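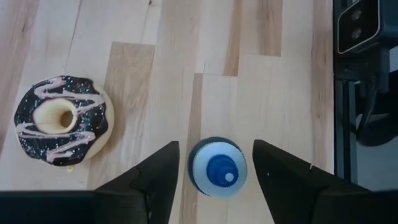 Chapter 3
Icing, Drizzle and Decoration

Learning aims

By the end of this chapter you should be able to:
describe the difference between an icing, a drizzle and a dry decoration;
choose a suitable order of work for a ring doughnut with more than one topping;
judge the thickness of an icing by the edge it leaves;
record a finished item in a form that another baker can follow.

Key words: base coat, border, drizzle, setting time, specks, work surface

3.1 Introduction

The ring doughnut is one of the first items that students at this level are asked to decorate without help. Its shape presents most of the difficulties met later in larger work. The top is curved, the surface is interrupted by a hole, and the customer sees both the decorated part and the plain part at the same time. A fault that would pass unnoticed on a flat biscuit is plain to see on a ring.

Chapter 2 dealt with doughs and frying. It is assumed from this point that the ring has been fried, drained and allowed to cool completely. Icing placed on a warm ring becomes thin and runs down to the base, and a drizzle added to it will sink.

3.2 The base coat

The base coat is the layer that covers the top of the ring. Dark chocolate icing is widely used because a pale dough shows up well against it. The coat may end in a clean, level line or in a wavy, dripping border. Both are acceptable. The choice should be made before work begins and kept to throughout the batch.

A wavy border depends on thickness. If the icing is too stiff, it stops short and the edge looks torn. If it is too loose, the waves join together and the plain side of the ring is lost. Students should test the icing on a spare ring and leave it for 3 minutes before judging the result.

The wall of the hole is normally left clean. Turn the ring slightly as it is lifted from the bowl, so that any surplus falls back from the outer edge.

3.3 The drizzle

A drizzle is a thin line of icing in a second colour, laid over the base coat. Pale pink on dark brown is a common pairing. The line may be straight, looped or zigzag, and may be made in one pass or in separate sections above and below the hole. When a zigzag is made, the hand should keep moving through each bend. A pause leaves a thick end or a blob – this is the fault most often marked down in practical work.

3.4 Specks and other dry decoration

Tiny specks of sugar in white, pale blue or pink should be added while the base coat is still soft. They need not be spread evenly, and a heavier fall on one side can look well, but bare patches should appear intended. Work over a tray, and wipe the table before the finished item is set down.

3.5 Keeping a record

Each finished item should be entered in the student's workbook. Note the colour of the base coat, the type of border, the colour and pattern of the drizzle, and the time allowed for setting. A short entry written on the day is of more use than a long one written afterwards.

Before you read on

Look at three decorated rings in a local bakery. For each one, write down the order in which you think the toppings were added, and give your reasons. Keep your notes for use in Section 3.6.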